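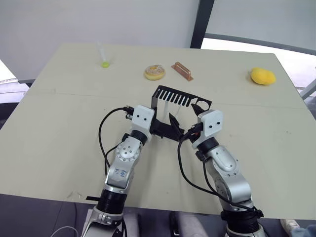
Unit 3: Slotted Parts and Upright Holding

Home | Syllabus | Handouts | Past Units | Contact

Course notes, P. Radonjić. Read before the bench session on Sat 3 October.

3.1 Terms

A comb-shaped part has a row of slots separated by teeth. The slot is the open space, the tooth is the material left between two slots. Pitch is the distance from one tooth center to the next. Slot width plus tooth width equals pitch. In the black plastic part held between the grippers the slots are rectangular and the teeth narrow, so most of the pitch is slot.

3.2 Features outside the row

Slots are not the only features to record. The same part has a circular hole near its right end, and a thin vertical post runs from below the slotted section to a black base piece. Measure hole position from the nearest end face - never from a tooth, as thin teeth bend under the caliper jaws.

3.3 Holding

A tall part on a thin post is weak against side loads. Hold the slotted section near both ends and keep the part upright. Do not squeeze across the teeth. Two contact points set wide apart resist twisting better than two set close together.

3.4 Worked case

The Relham practice strip has 11 slots at a pitch of 32 mm. First slot center to last slot center is 10 pitches, or 320 mm. A common error is to multiply by the number of slots, giving 352 mm.

3.5 For the session

Draw the part from the front. Mark slots, teeth, hole, post and base. Leave the cup and the toy donut out of the drawing. Dimension the row from one end only.

Comments

tmk: Does the Serrano sheet use the same definition of pitch?

P. Radonjić: Yes, center to center. The Zerkell sheet gives the gap only - add the tooth width.

j_arden: 3.4 cleared up the June problem set, thanks.

Contact | Copyright Curavari Course Notes | Back to top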